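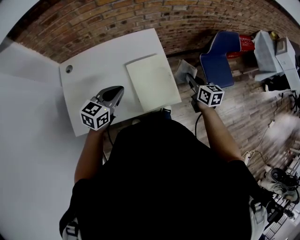
Ratih Majimbun wrote:

> I reran the pose fit on the handheld-gripper set you posted and I don't get
> your error. With all visible cube faces used jointly I get a median of 4 mm
> between the fitted cube center and the reference. Using only the largest
> face, it goes to 19 mm and the rotation flips on a fair number of frames.
> Which one is in the Vesard writeup? Section 3 reads as if it is per-face,
> but the table looks joint.
>
> Also, are the left and right trajectories solved separately, or do you tie
> them together through the head camera?

Ratih,

The table is joint. Section 3 is left over from an older draft and I will fix it. Your two numbers match mine.

The flips are the usual planar ambiguity. A single square pattern seen nearly face-on has two poses that reproject almost equally well, and corner noise decides between them. With a second face in view the wrong pose is off by many pixels and the solver drops it. The per-face branch is still in the code under the old flag. Please don't use it for anything you train on.

Left and right are solved separately, each in head camera coordinates. The head pose is then applied to both, so any head drift shows up as common motion and cancels in the left-to-right transform. For the flat-sheet tasks that relative transform matters more than either absolute path, and it is what the policy takes as input. The absolute paths go through one smoothing pass and are kept only for replay.

Two things to watch if you are rerunning everything:

1. The cube-to-fingertip offset is calibrated per gripper. If you swap left and right in the config, the cube fit looks fine and the fingertips are wrong. Check the marker IDs first.

2. When the operator leans in, a forearm can hide part of a cube. We drop any frame with fewer than one full face and interpolate across the gap – but only for short gaps. Longer ones split the episode. Out of 1000 episodes, 552 came through without a split. The Saragih loader treats each piece as a new episode, so your episode count will be higher than mine.

I have not tested whether the split pieces help or hurt training. Intan Subramaniam had a run on unsplit episodes only, in September I think, but the evaluation used a different board and I would not compare the two.

The corrected Section 3 will go up with the next Zotport sync. If you still see flips with the joint fit, send me the frame indices and the corner detections for those frames. The detections are enough, I don't need the video.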